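Fillo Backup for Tablets and Phones
Section 4: Moving your photos off the device

Read section 3 first if you haven't paired with the Dovik drive yet. Nothing below works without pairing.

Before you start

Battery at 74% or higher, or plugged in. Fillo will refuse to start a full move below that. Wi-Fi on, both devices on the same network. Guest networks don't work, don't bother.

You need free space on the drive. Check it under Drive > Space. If your library is bigger than what's free, Fillo stops partway and you get error 702. Not harmful, just annoying. See the end of this section.

CAUTION: "Move" deletes the originals from your phone after copying. "Copy" does not. They sit right next to each other in the menu. If in doubt use Copy.

4.1 Pick what to move

1. Open Fillo. Tap Library.
2. Wait for the count at the top to stop changing. First time can take a while on a big library.
3. Tap Select, then choose by month or by album. November and earlier, for instance, if you only want to keep recent stuff on the phone.
4. Long videos are off by default. Turn them on with the film icon if you want them included.
5. Tap Next.

Note: shared albums show up gray. You can copy them but not move them, they belong to whoever made the album.

4.2 Check the preview

Fillo shows one photo from the batch at full size before it does anything. Pinch to zoom. If it looks blurry, the phone is only holding a small version and the full one is still in the cloud. Tap Fetch Originals and wait for the bar to finish. Do this BEFORE moving, otherwise the small version is what gets saved.
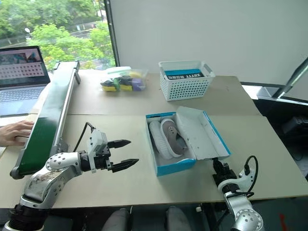 Fig. 4-2. Preview photo, full size: shoes in an open box.

Swipe left for the next one. You don't have to look at all of them. A few from the oldest month is enough, those are the ones most likely to be cloud-only.

4.3 Run the move

1. Tap Move or Copy (see caution above).
2. Choose the folder on the drive. Default is /Photos/Phone. Fine for most people.
3. Leave "Keep dates" on. With it off every file gets todays date and sorting is a mess afterward.
4. Tap Start.
5. Keep the app on screen. You can dim the display but don't switch to something else — the system pauses Fillo in the background and the transfer crawls.

The light on the Dovik blinks blue while copying, solid blue when finished. Do not unplug on blinking.

Note: if a call comes in, take it. Fillo picks up where it left off when you come back to the app.

4.4 Get the space back

This is the part people write to us about. Moved photos go to Recently Deleted first, so the storage number on the phone does not change right away.

1. Open your phone's photo app, find Recently Deleted.
2. Open a couple of files on the drive and make sure they're really there. Open them, don't just look at the names.
3. Empty Recently Deleted.
4. Restart the phone.
5. Check storage again in Settings. Give it a few minutes, the graph is slow to refresh.

CAUTION: no undo after step 3. We can't recover them for you.

4.5 If something goes wrong

Error 702 — drive full. Free up space or pick a smaller batch, then tap Resume. Already copied files are skipped.

Stuck at "Preparing" — force close the app, reopen, tap Resume. If it sticks again, split the batch. 2 smaller ones usually go through.

Duplicates on the drive — you ran Copy and then Move on the same album with differnt folders. Use Tools > Find Duplicates. It only matches exact copies, edited versions are left alone.

Error 18 — pairing lost. Go back to section 3 and pair again, your files are not affected.

Section last changed August 28, 2019. Next: Section 5, Automatic backup.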